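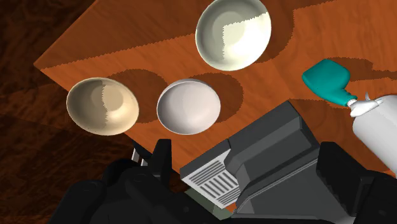 13/03/2025

Notebook, observation room, nursery side. Writing this up the same evening because last time I left it two days and ended up with a tidy story instead of notes.

Second block with the visiting student teachers. Kiros Tesfamariam is with the threes, Dong-geon Ham with the fours. Mervin had the clipboard for the first hour, I had it for the second. 18 children across both rooms today, two out with colds.

What we said we'd look at: does having a visitor from another country change how the children talk about people who are different from them. That is what the program leaflet promises and what Feng-yi's proposal to the school repeats. I've read the leaflet again. It says children "gain an awareness of diversity" from the visits. I still don't know what I would have to see on the carpet to say yes, that happened, or no, it didn't. Mervin says I'm being difficult. Maybe. But we are being asked to write a report in July and I'd like there to be something in it.

Morning circle, threes. Kiros did greetings. He says hello in Tigrinya, children say it back, he says it in a silly low voice, they say it in a silly low voice. They loved it. Went on for much longer than the plan. Mervin's sheet has nearly every child ticked under "engages with second language." My problem: they would have ticked the same if he had said "banana" in a low voice. In fact one of them did start saying banana, and the group went with banana. I've asked Mervin to leave the ticks as they are but write "banana" next to them so we remember.

Then the story about the brothers Pirum and Hailu and the goat. Kiros told it without a book, which I thought was brave with threes. Good attention for the first part, then the usual rolling about. Two questions from the children, both about the goat. Was the goat a boy. Where did the goat sleep. No questions about the place, or about Kiros. I wrote down in the planning meeting that the story would "open up conversation about where people live." It opened up conversation about goats.

Fours. Dong-geon had them folding paper. He'd brought squares from home, thin stuff, tears easily. Half the table got stuck at the third fold and he went round one at a time on his knees. He is patient in a way I am not. He barely talked about Korea at all, just folded, and the children talked to him constantly. Some bits I got down as they were said:

"Do you have a bed?"
"Why is your name two names?"
"My grandma can't speak either." (Meaning English, I think. Asked her mother at pickup, she laughed and said yes, probably.)
"Are you a teacher or a kid?"

The third one interests me most and it wasn't prompted by anything. It came in the middle of a fold. If I'm looking for a child connecting a new person to something she already knows, that is one, and it's better than anything that came out of circle. It is also one remark by one child who talks a lot anyway. Not going to build a cathedral on it.

The map. I'd like to stop using the map. We put it up for every visitor, we put a pin in, the visitor points and says "I come from here, very far." Threes have no idea what it is. One of them thought the blue was the important part and asked why Kiros lived in the water. Fours can find "us" because there's a sticker on it. They cannot tell me whether Kiros or Dong-geon came from farther away, and when I asked, the answer was Dong-geon, "because he's bigger." Feng-yi wants to keep it for the parents, who like to see it in the hallway. Fine, then it's a hallway decoration and should be listed as one. I don't want it in the report under activities.

Snack. Nothing special planned and I was supposed to be off the clipboard. Kiros sat with the threes and peeled a tangerine in one long strip and from then on he was the most important man in the building. Several children tried. Mess. One boy who has not gone near any visitor since September went and stood right against his arm and held out his own tangerine. Didn't say anything. Kiros peeled it, gave it back, boy stayed there till the end of snack.

I put that down because I think it's the best thing that happened today, and there's no box for it on the sheet. It has nothing to do with diversity as far as I can tell. A calm adult did a clever thing with fruit. Would he have gone up to Henok for the same trick? I think so. Could test it: ask Henok to do the tangerine next week, same table, same seat, say nothing to the children. Henok Shiferaw has been here long enough that he's furniture to them. If they mob Henok too, then it's the tangerine.

Mervin's objection, which is fair: by next week they've already seen it once, so it won't be new. So do it with an apple and a different peeler? Getting silly. But we should have some kind of comparison and at present we have none at all. Every observation we've made is of a visitor day. We have nothing from the same rooms on a plain day with the same sheet. I went through the folder after lunch: 766 tally marks since the fall, all of them from visitor days. I can't say a thing went up if I never wrote down where it was.

To do about that:
- run the sheet on plain days, both rooms, before the next block. At least 2 mornings each.
- same observer for both if possible. Mervin ticks more generously than I do. We both watched the paper folding for ten minutes and compared, and he had double my count for "shows curiosity about visitor." He counts looking. I count asking. Neither of us is wrong, it just isn't written down anywhere which one we mean.
- fix the wording so it's written down. I'd go with asking, touching, or bringing something over. Looking is too cheap, they look at the door.

The parent survey came back from Clalano, the outfit the district uses. Very nice bar charts. Parents are pleased. I'd expect that, the question is "How much has your child benefited from meeting our international visitors?" and the lowest answer available is "a little." Asked Feng-yi if we can add "not that I've noticed." Feng-yi Lam is the one who has to send it on, and she's worried it looks negative. I said it looks worse if somebody on the board reads the question properly. She's thinking about it.

A point against myself, so I'm not just grumping into a notebook. One mother told me at the gate that her son has been saying hello in Tigrinya to the dog, the bus driver, and his baby sister. He was one of the banana children. So something went home. Whether it's "awareness" I couldn't say, but he kept it and he's using it on people, and I had him down as not listening. My sheet missed that completely. Need some way to catch what turns up later, even if it's only a page by the coat hooks where parents can scribble. Mervin likes that idea. I don't much trust parents' scribbles either but it's cheap.

What the students themselves got out of it. We never ask, which is odd, the thing is half for them. Talked to both for a few minutes while we wiped tables. Dong-geon said the fours were easier than he feared and the noise was harder. He would like less watching from the corner, more time alone with a small group. Reasonable, and I'm the one in the corner. Kiros said he's tired of being asked to "present his country." He's done it at every placement. He said he came to learn how we do settling-in and reading, and so far he has learned how we do circle time with him in the middle of it. I thought that was a bit sharp and also right. I've moved him to settling-in for the first three mornings of the next block and taken the second country talk off the plan. Haven't told Feng-yi yet.

Small stuff:
- paper squares: order thicker. Dong-geon's are lovely but not for this age.
- the Cinon recorder stopped by itself halfway through circle again. Second half of the goat story is lost. I don't believe it's the battery, whatever the manual says. Using my phone next time, with the consent list beside me.
- two families still haven't returned the consent form. Their children were left out of the notes above.
- the word "visitor" on the sheet. The fours call him Dong. Change to first names?
- tangerines, more, and wipes.

Where I stand for now: the children like the visitors. I'd sign that. They like them for the folding, the low voice and the fruit. That they understand people better afterwards I would not sign, from what's in the folder. Mervin would, and has written so on the back of his sheet, with the date. I've clipped it in behind this page.

Next: plain-day sheets first, then Henok and the tangerine.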